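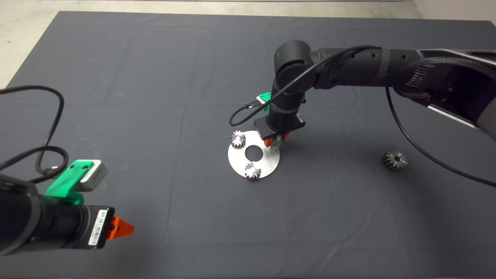 Questions I get asked about dyeing at home

I've been dyeing cloth in my kitchen and back yard in Fuvthorpe for longer than I care to work out, and the same questions land in my inbox every week. I've put the answers in one place so I can stop typing them out. If yours isn't covered, email me, but have a read first (please!).

Can I dye my old black jeans blacker?

Yes, and it's the thing I'd tell any beginner to try. Faded black cotton takes black dye beautifully. Use more dye than the packet says, because black is greedy, and don't skimp on the salt. The stitching on most jeans is polyester, so it'll stay whatever colour it was. I quite like that. Some people can't stand it and go over the seams with a fabric pen, which takes an entire evening and a lot of radio.

How much dye do I need?

Weigh the cloth dry and go by weight. My usual batch is 600 grams of cotton, which is a double duvet cover cut down or a decent heap of T-shirts, and that's as much as my biggest bucket will take with room to stir. For a pale shade I might use half a packet on that. For a proper dark one, two or three. If you're short on dye, do less cloth. Stretching it never ends well and you'll be sulking at a load of murky mauve.

Do I really have to wash new fabric first?

Yes. Hot wash, ordinary powder, no softener. I know it's boring. New cloth has all sorts of finishes on it, and the dye just sits on top of them and goes patchy.

What about wool?

Wool wants a different dye and some vinegar and, above all, patience. Bring it up to heat slowly and let it cool down in the pot. I once tipped a lovely grey jumper from a hot pot into a cold sink and it came out the right size for a teddy. Silk can go in with wool, though it often comes out a shade brighter.

Can I do it in the washing machine?

You can, with the dyes sold for machines. I did it for years. Run an empty hot wash afterwards and wipe round the rubber seal, then put a dark load through next, just in case. My sister didn't bother with the dark load and her husband had pink work shirts until Christmas. If you share a machine in a block of flats or use a launderette, please don't, it isn't fair on the next person.

Why has mine come out patchy?

Nine times out of ten it was too crowded. The cloth has to move about freely. Other culprits: it went in dry (wet it first, all the way through), you stopped stirring in the first ten minutes, or there was an old stain or a bit of fabric softener lurking. You can sometimes rescue it by going darker. Or scrunch it up, tie it with string, dye it again and tell everyone you meant it. I have done this more than once!

Which dyes do you use?

For cotton and linen I buy cold-water powders from Farahani, the little shop by the bus station in Grakstead. They weigh it out for you from big tubs and will talk you out of buying too much. I don't get anything for saying so. For wool I use up whatever is in the cupboard.

Does it fade?

Everything fades a bit. Wash it cool, inside out, and keep it off a sunny line. I've got a navy tablecloth I did in 2000 that is still going, though it's more of a tired slate these days and has a candle burn in one corner. Indigo rubs off on things to begin with, so no pale sofas for the first few weeks.

Can I use onion skins, beetroot, tea and so on?

Onion skins, yes, gorgeous golds and rusts, and I've written a whole page on them. Tea gives you a nice old-looking beige. Beetroot is a swizz. It looks marvellous in the pot and then washes away down the plughole, so eat it instead.

Is it safe to use my cooking pots?

No. Once a pot has had dye in it, it's a dye pot for good. Same goes for spoons and jugs. Mine came from car boot sales and live in the shed with a big cross painted on the side. Wear a mask when you measure out powders, as they float about more than you'd think, and gloves unless you fancy green fingernails at a wedding. (August, my cousin's, and yes, it's in all the photos.)

Do you take commissions?

Only small ones, and not in the run-up to Christmas. I'm not taking on curtains any more. The last pair was a swap with Eino Kokkonen, who mended my mangle and wanted them bottle green, and they dripped on my yard for three days.

Are you doing any classes?

I am! I teach a beginners' day at the Waris rooms in Grakstead a few times a year. It's small, so it fills up quickly. Bring an apron, packed lunch and one thing made of cotton that you don't mind ruining. I supply the dye and the buckets. The waiting list is by email, and I write to people in the order they asked.

I emailed and you haven't replied?

Try me again. I'm hopeless with the spam folder, and if it's sunny I'm most likely outside with a bucket.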